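May 7, 2019

Guesthouse booking sheet, back at it. Picking up from the January notes, which are a mess, sorry Jintana.

Where we are: Clalis still has two sets of room rates in it, the old ones and the ones Ruth typed in over winter. Whichever was saved last wins. So the courtyard doubles come out at the winter price on the website and the summer price on the arrivals list. Rang Ruth Llanos at Brurnover to ask which she wants. Summer, from now on, and honour anything already confirmed. Fine.

Did first thing:
- exported all bookings to a plain file, 3,079 rows, going back to when they only had the front house
- took out the test bookings (all under "Mr Test", plus one under my own name, oops)
- re-ran the match between guest names and rooms

The match is better than last time but the roof rooms are still wrong. Reason found after much swearing: the roof rooms were renumbered when the back stair was rebuilt, so old room 8 is now two rooms, 8 and 8A, and the sheet drops the letter. Everyone who booked 8A lands in 8. On paper we have been double booking the best room in the house for months. In real life the front desk just knows, and sorts it out on arrival with a key and a smile. Ruth says no complaints apart from one couple who wanted the side with the view of the fort wall and got the side with the water tank.

Fix: room field is now text, not number. Tested on a copy. Works for new bookings. Old ones need doing by hand as there's no way to tell from the file who slept where. Ruth has the paper register and will send photos of the pages when it's quiet, so not before the end of the season I'd guess.

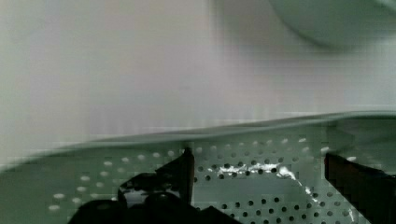

Tea, then the breakfast question. Guests tick breakfast when they book but kitchen gets its list from the evening print out, and the print out only looks at people arriving, not people staying on. So a guest on a three night stay gets counted once. Kitchen has been adding a few extra on top by habit and it mostly comes out right, which is why it never got reported. Changed the list to count anyone asleep in the building that night. Left a note at the top in capitals telling them to stop adding extras or there'll be eggs for half the street.

Also early departures. People catching the first train want a packed breakfast and there is nowhere to say so. Jintana's idea - one line, free text, "anything we should know for the morning". Simple. Did that. It prints next to the room. Checked the print with a very long answer and it pushes the phone number off the page, so capped it at two lines.

Airport pick ups: tried pulling the Cusi driver times into the same page. Got the times ok but they come in as local and we treat them as UK, so every car was hours out. Turned it off again. Do NOT switch back on till the clock thing is sorted. Have put this on the board as well.

Ernirix card payments: deposit shows, balance doesn't. Their help page says to press refresh. Pressed it. Nothing. Emailed them, got the automatic reply, will chase. Until then the desk should keep writing balances in the book as they do now.

Jintana Intarasuk looked at the welcome email after lunch. Her points, copied from her scrawl:
- too long, nobody reads past the directions
- directions assume you come from the station, plenty come by bus
- "check in from 2" but the desk lets people leave bags from breakfast time, so say that
- roof terrace hours missing
- wifi password shoudn't be in an email at all

Agree with all of it. She's rewriting. I'm to ask Ruth for a better way of describing the turning by the tailor's shop, as the shop has moved and taxis now stop at the wrong gate.

Still to do
- 8 / 8A by hand once the register pages come
- currency rounding on the family room, it's a few pence off when you add a cot
- delete winter rates from Clalis, properly this time, after Ruth confims in writing
- backup copy is on the shared drive under today's date, don't open it and save over it, I know it's tempting
- Cusi clocks
- ring Ernirix if no answer to the email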